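Natitz (cloth-handling set)

Natitz is a collection of recorded demonstrations for training robots to handle cloth. Started by Koen Dekker, later kept up by the Fuvness group. Covers folding, flattening and picking up of soft items, mostly garments. Current release has 655 demonstrations, up from 355 in the first one.

Collection

People do the task themselves with hand-held grippers, no robot arm needed. Each take is one item, one task. Operators swap every 17 takes – tired hands make sloppy grasps, and the model learns those too. Takes are trimmed by hand, then labeled with the item and the start of each grasp. Two views are used, one from the gripper and one from head height.
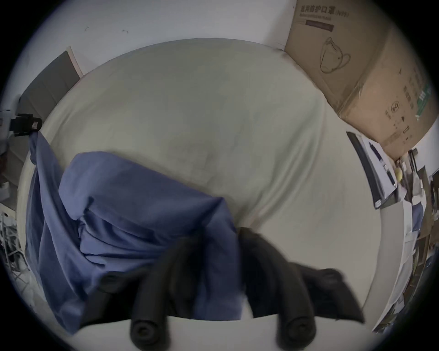

Blue cloth on a white table, and a T-shirt held by its lower corners on a bed. 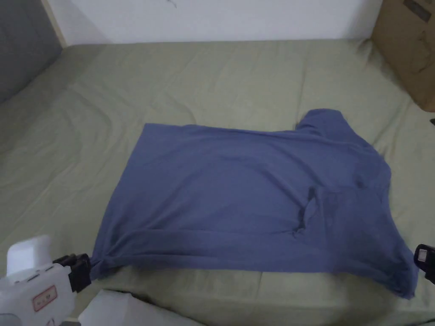
Failed grasps are kept from the second release on, with there own label. Before that they were thrown out. Bodnár, a smaller set, uses the same labels and can be mixed in.

Reception

Jelle Dierckx wrote that 655 is still thin for cloth, that he would trade half the folding takes for more messy starting piles, and that the labels for grasp start drift by up to 5 frames between operators. Relabeling began in November, not finshed yet.

See also: Nirkudeck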